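The Vonora rope-handle tote, after a few months of hard use
Last updated in May

I bought the Vonora tote because my old canvas one finally gave up at the seams, and I'm one of those people who will carry a bag until it falls apart in a parking lot. I wanted something cheerful that would hold more than a wallet and a paperback. I found it at Sayegh, the little home store over in Pramville, and I'll admit I stood there holding it for much longer than a person needs to hold a bag before buying it.

What sold me was the handle. It's a thick yellow rope, and it is so much kinder to the hand than the flat straps I was used to! I've walked home with it full on plenty of afternoons and never had that red line across my palm.

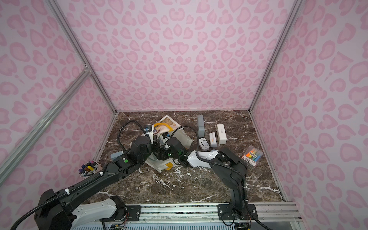
I should say that I'm fussy about color, and I was a little worried that yellow and pink together would be too much for me (my sister thinks they are, and she's welcome to her beige). I've come around to it completely. The lining is a soft pale pink, and I find it much easier to dig around in than the black lining of my last bag, where keys went to disappear for days at a time.

How it carries

I mostly use mine for hauling odds and ends from one room to another, or over to my mother's place in Drorkport when she wants something looked at. Clocks, plug-in gadgets, chargers, that sort of thing. Hard, boxy objects are rough on a soft bag, and this one copes nicely, although it does slump when you set it down half full. If you like a bag that stands up straight on its own, you may find that annoying. I did for the first week and then stopped noticing.

A few smaller points, for anybody still deciding:

- The rope is knotted through the corner of the bag. I like the look of it, and my knots have held, but I do give them a tug now and then.

- The snap is a clear round button. It's pretty and catches the light, though I wish it closed with a firmer click. With an alarm clock and a couple of plastic gadgets in there, I usually just leave it open.
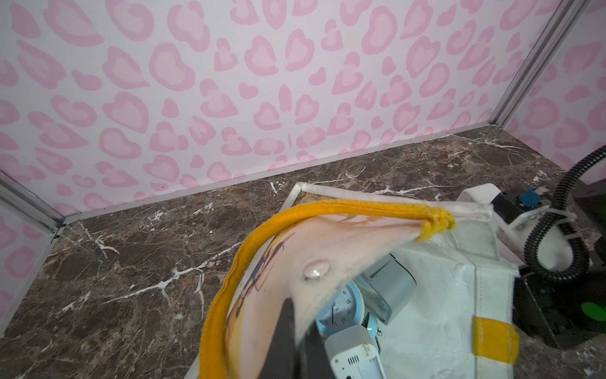 - There's no inside pocket on mine. I drop in a zippered pouch for my keys and phone, and that does the job.

Would I buy it again? Yes, and I've already been eyeing a second one for the beach. I'd love it a touch deeper, and I'd pay a bit more for a better snap, but it's been a good companion and I'm fond of it.

189 shares
16 comments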